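Surface Wear on Shared Tables: What We Measured and What We Changed
Speaker notes, afternoon session, 16 slides

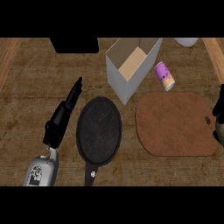

Slide 1. Opening

Title stays up while people sit down. Start with the scope: horizontal wood surfaces in shared workrooms and dining areas, clear finishes only. Painted tops, stone and laminate are out of scope and I will not take questions on them until the end.

State the main result early. Most of the tables we were asked to refinish did not need refinishing. They needed cleaning, a maintenance coat and a different product in the spray bottle.

Slide 2. Where the data comes from

Gillies looks after the furniture at three sites and keeps a record for each table. The record starts when the table is delivered and ends when it is sold or scrapped. We took 416 tables with a complete record and a known original finish. The full list had 2,062 entries, but many had no finish noted, or had been stripped at an unknown date.

Mention that selection matters here. Tables with good records are also tables that someone was paying attention to. The wear rates I show are probably on the low side for a neglected building.

Slide 3. Terms

Go through these slowly. Half the arguments on this subject come from people using the same word for different things.

Wear: loss of finish thickness from rubbing.
Etching: change in gloss from a chemical, with little or no loss of thickness.
Print: a mark pressed into a soft finish by something left standing on it.
Bloom: a pale haze in the film, usually from moisture.
Breakthrough: bare wood exposed. Any area, any shape.

Breakthrough is the only one of these that calls for local or full refinishing in our scheme. The rest can usually be handled from above.

Slide 4. How a finish fails

Two paths. The first is mechanical: plates, laptop feet, sleeves, grit carried in on bags. The second is chemical and slower to notice: cleaner residue, hand oils, food acids. The chemical path softens the film and then the mechanical path removes it. On its own, normal rubbing takes a long time to get through a sound coat.

Point to the curve. Thickness is nearly flat at first, then drops once the film softens. The drop begins at the seating positions, within a forearm's length of the edge.

If someone asks about hardwax oils: the curve has a different shape, no flat part, steady loss from the start. Covered on slide 11.

Slide 5. Test points

We used a fixed grid on each table, with extra points at the seats. The center of the table is the reference. It gets the same cleaner and the same light as the rest but far less contact, so the difference between center and edge separates handling from everything else.

This works less well on small round tables, where people reach all the way across. Those are reported separately in the handout.

Slide 6. Gloss readings

Gloss is cheap to measure and easy to misread. A worn satin finish gets shinier before it gets duller, as the matting agent at the surface is polished flat. A rising reading at the edge is an early warning and is often logged as good condition. We found this error in the records at all three sites.

Pause here. This is the slide people photograph.

Slide 7. Cleaning products

Two products were in use at the start. Idix is an alkaline spray and was chosen for the kitchens, then spread to the rest of the building by way of the supply closet. Vistata is close to neutral and costs more per bottle. At working dilution the cost gap mostly goes away, but few people were diluting either one.

I am not saying Idix is a bad product. It was made for steel and tile. On waterborne polyurethane, used undiluted and left to dry, it softened the film in our bench test and the softening did not reverse after rinsing.

Skip the chemistry unless asked. Backup slide B has it.

Slide 8. Change in practice

What the sites do now:

Neutral cleaner, premixed, one labeled bottle per floor.
Spray the cloth and keep the spray off the table.
Second pass with a damp cloth, no product.
Dry cloth along the edges and end grain.
Grit removed first with a soft brush wherever bags are put on the table.

The second pass is the step that gets dropped when time is short. If a site can only keep one of these, keep that one.

Slide 9. Deciding what to do with a worn table

Read the chart from the top. Is there breakthrough? If no, clean with the neutral product, let it dry overnight and look again. A large share of tables logged as worn moved up a grade at this stage, with residue accounting for most of the dull appearance.

If the film is still soft after cleaning, do not recoat. New finish over a soft film will wrinkle or peel. Wait and test again with a fingernail at an edge seat. If it still takes a print, that film has to come off.

If the film is hard, scuff lightly and apply one maintenance coat. The table is out of use overnight - longer for heavy objects.

Slide 10. Local repair

Breakthrough smaller than a hand can be spot repaired on oil finishes and should not be attempted on film finishes in a public area. The border of the patch will show in low side light. We tried three methods of feathering and none was good enough for a meeting room. Good enough for a storeroom bench, yes.

On stained wood, seal the bare area before adding color. Bare wood takes stain darker than the surrounding surface and there is no easy way back from that.

Slide 11. Oils

Fitonora is the only oil product in the sample, so treat this slide as a note on one product. Wear is faster, repair is easier, and the total labor over the life of the table came out close to the film finish. The difference is in how the labor is spread. Oil needs short, frequent visits. Film needs one long visit at a long interval, and the room has to be closed for it.

For a site with its own staff, oil is workable. For a site that hires the work out, the call-out charge settles the question.

Safety item, say it every time: oily rags are laid flat outdoors or kept under water in a lidded metal can. They do not go in the trash in a ball.

Slide 12. Costs

The average full refinish in our records came to $1,475 per table, with transport. A maintenance coat on site is a small fraction of that, and the saving depends more on avoiding transport than on materials. Do not let the discussion turn to the price of the finish. It is the smallest line on the sheet.

Slide 13. Light

Short slide. Tables near south windows had changed color under the finish, and runners or desk pads left pale shapes behind. No coat will correct this. Move the pads now and then, or leave them off. Color change is logged but does not count toward the wear grade.

Slide 14. Limits

One climate, heated buildings, dry winters. Three sites under one contract. No dishwater, no outdoor use, very few children. Film thickness on wood is hard to read without damage and our repeat readings differed more than I would like at low thickness. The ranking of causes is solid. The exact rates should be checked locally before they go into a budget.

Slide 15. Recommendations

Log the finish type at delivery. Measure center and edge on the same visit. Fix the cleaning routine before ordering any refinishing. Schedule the first maintenance coat on the edge readings and ignore the age of the table.

If running late, go straight here from slide 12.

Slide 16. Questions

Likely ones: coasters (yes, cork or felt, no rubber - rubber leaves prints), disinfectant wipes (check for alcohol, wipe off after contact time), wax over polyurethane (no, it blocks the next coat). Furniture polish with silicone gets the same answer as wax.

Handout has the grid template and the grading sheet. Spare copies at the back table. Backup slides A to C follow.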